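Swapping the old sofa for a new one, and other things I got done in May

2 Oct 2024

I meant to write this up in the summer and then didn't, so some of the smaller details have gone. The main ones are still in my notebook.

The flat in Utemberg came with a sofa that the previous tenants had left behind. It was a two-seater with wooden arms and springs that had given up on one side. I sat on the good side for 4 years. In the end my back made the decision for me, and I started looking properly after the winter.

Measuring

I measured the wall first, then the door, then the stairs. The stairs are the problem in this building. There is a turn between the first and second floors where the ceiling drops, and the gap at the narrowest point is 87 cm. Anything wider has to go up on its end, and anything long on its end hits the light fitting. I wrote 87 on the inside cover of the notebook and took it to every shop.

Most shops give you width, depth and height. What you need as well is the depth with the feet off and the back cushions out, and you usually have to ask for that. One place in Jilta let me borrow a tape and do it myself. The sofa I liked best there was 69 cm deep once the feet were unscrewed, so it would have gone round the turn easily, but the seat was so shallow that I felt I was waiting for a train.

Choosing the fabric

I took home sample squares from two shops and left them on the windowsill for a couple of weeks. The smooth ones showed every mark. Velvet looked lovely in the morning and dusty by the afternoon. A flat cotton in pale blue picked up the dye from my jeans almost straight away.

The ones that held up were the coarse weaves with more than one shade in them. They hide crumbs and fluff, and a pulled thread can be pushed back through with a blunt needle. They are a bit scratchy on bare legs in hot weather, and I can live with that. I also wanted separate seat cushions, so that they could be swapped round and wear evenly.

As for colour, I kept coming back to greys and browns, or something in between. The walls are cream and the floor is dark, and I didn't want to have to paint.
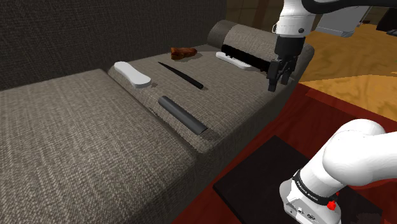
Getting rid of the old one

The council will collect furniture, but the wait was longer than I wanted and it has to be on the pavement by six in the morning. I tried giving it away first. Two people said they would come and neither did.

In the end I took it apart. The arms came off with a spanner, the back was held on with 4 bolts, and the rest went down in pieces. I kept the arms - the wood is decent and I have an idea for a shelf. The remainder went to the tip at Chin in a hired van. If you go there, take proof of address, as they do check.

The shelf has not been started.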